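Astuces maison > Linge et rangement
Publié le 5 juin 2023 par Agustina Toledo
37 partages

Au club de robotique, nous préparons l'épreuve de pliage avec des couvertures prêtées par les familles. Quelques habitudes servent aussi à la maison. Lissez d'abord le tissu du dessous, du centre vers les bords. Posez la pièce épaisse ensuite, et pincez toujours un seul bord à la fois.

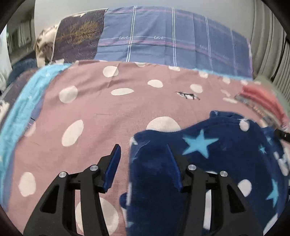 Emiliano Cuesta trouve qu'il vaut mieux commencer par un tissu à gros pois, les plis s'y repèrent plus vite que sur un uni. Nous gardons les plaids à carreaux pour la fin. Secouez les peluches dehors avant la séance et essuyez les patins de la pince au chiffon sec.

13 commentaires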